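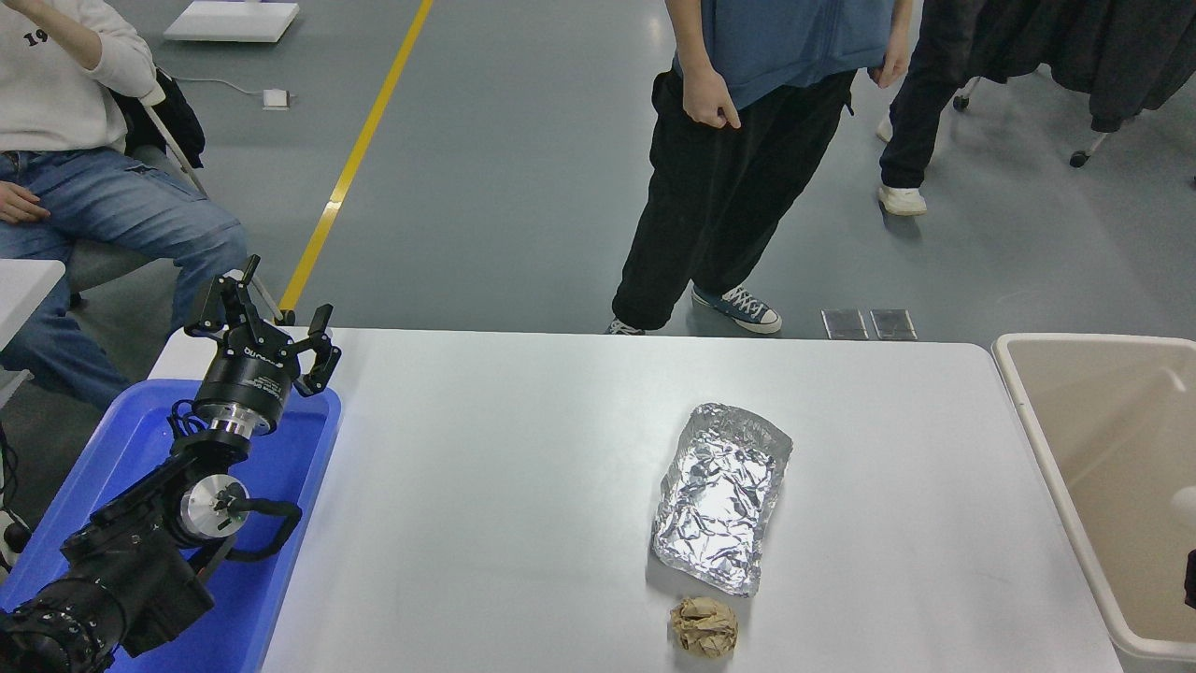
Review: Kallivent two-finger parallel gripper
2 October 2018

The Kallivent gripper was assessed at Zirileck for light sorting work, with the Sarard model serving as the comparison. Both were fitted to the same arm and run from the same controller. Each was given 41 attempts on crumpled paper and foil trays.
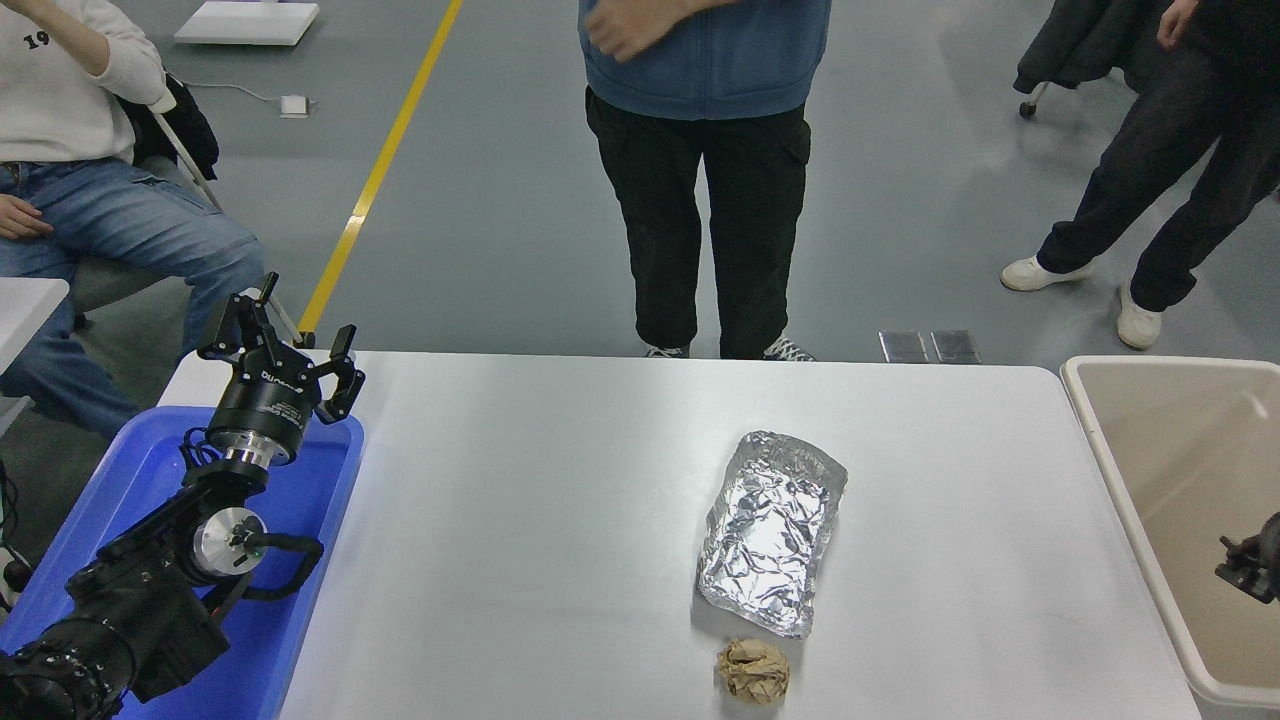
Foil remains the harder material. The Kallivent completed all but five of its attempts without crushing a wall – the Sarard failed on 12. Its fingers open wide and close evenly, although the lowest force setting is still too firm for thin foil. The manual is brief and says little on cable routing.

At 900 euros the unit is fairly priced, and it is recommended for teaching and trial use.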